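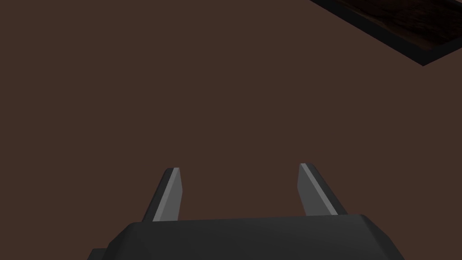

The house rules for simulated runs, version whatever we're on now

I promised in September that I'd write up how we keep our simulated gripper work tidy, and then I spent a month rewriting the rules instead of the post. Sorry! I do think they're much better for it. I love this stuff more than is probably healthy, so get a cup of tea.

Quick background if you're new. Onden is my spare-time project for trying out pick and place routines in simulation before they go near a real arm. Flavitz is the scene builder I use with it, and Dredico is the little script that checks finished runs against the rules. All three are held together with string, but the string has got a lot neater.

What got me going was a clear-out of old runs. I had 3,141 of them on disk, and when I tried to say which ones I'd be happy to compare with each other, I got down to 1,023. The rest weren't bad runs. They just didn't say enough about themselves. A run would be called something like "tray_new_final_b" and have no record of the friction settings, or which version of the scene it used, or whether I'd changed the camera halfway through the week. (I had. Twice.)

So, rules. I've kept them short enough to fit on one sheet of paper, which is pinned up over my desk and already has coffee on it.

Start from a known state

Every run begins with the jaws open, nothing held, and the arm at its named start pose. It sounds too obvious to write down, but my older runs began wherever the last one had stopped, and a few degrees of wrist angle was enough to make two "identical" attempts behave quite differently. The start pose now has a name and lives in one file. If I want a different one it gets a different name, and I don't edit the old one. Ever.

Save the view along with the numbers

I used to log joint angles and gripper width and call it done. Now each run also keeps stills from the wrist view. With the jaws apart I want both fingertips showing, and enough of the surface beyond them to tell where the tray is. In this set the tray sits up in the top right corner and runs out of view, and that's fine for a check on the starting layout, as long as a second view covers the whole thing when the routine needs it. Dredico complains if the stills are missing, and it complains loudly, in capitals, which was a late night decision I stand by.

Keep the scene plain until the rule says otherwise

This is the one I argue with people about. There's a great temptation to fill a simulated table with clutter from the first day, and I do understand it, the real world is messy. But if a routine can't cope with one tray on a plain brown surface, I'd much rather learn that before I've added forty mugs. Plain scene first, 16 clean passes in a row, then one change. After that you can have your mugs. 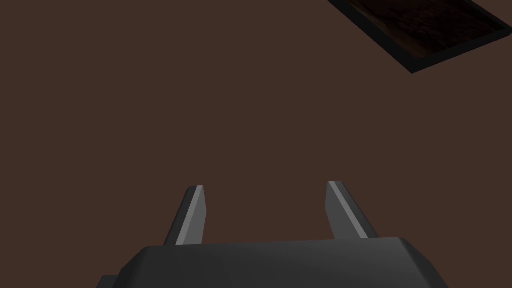
One change at a time, with a note

Lighting, friction, object position, camera, finger shape: pick one. The note has to say what changed and what I expected to happen, and I write it before pressing go. I can't tell you how useful the second half is. Reading back my own wrong guesses has taught me more about contact settings than any manual, and some of them are very wrong indeed.

Random seeds are part of the record

No seed, no result. If a run is marked as a pass, anyone with the same scene version and the same seed should be able to repeat it. I do 200 seeds for a routine I'm going to rely on and write down every failure, including the silly ones where a finger goes straight through something. Those get their own folder, as they usually mean the collision shapes need work.

Say "simulated" every time

Every still, plot and table that leaves my machine has the word in its caption or its title. Rendered pictures get passed about on their own, and a pass rate from a simulator turns up in somebody's slides looking like a pass rate from a workshop. I've been guilty of it myself. The Xavier write-up I posted last year had a whole section where you couldn't tell which figures came from where, and I've now gone back and fixed it.

Stop rules

Every routine has a force limit and a time limit, in simulation too. It's easy to leave them off when there's nothing to break, and then they're missing on the day you move across to hardware. Mine are switched on by default and turning them off needs a line in the notes.

Things I haven't settled

How long to keep failed runs. Whether the start pose file should hold the camera position as well (I lean towards yes). And what to do with the older runs that don't meet the rules - I can't bring myself to delete them, so for now they sit in a folder called "attic".

If you've got your own sheet of rules I'd really like to see it, especially if you do seeds differently. Comments are open, and I'll put the Dredico checks up once I've tidied the capitals.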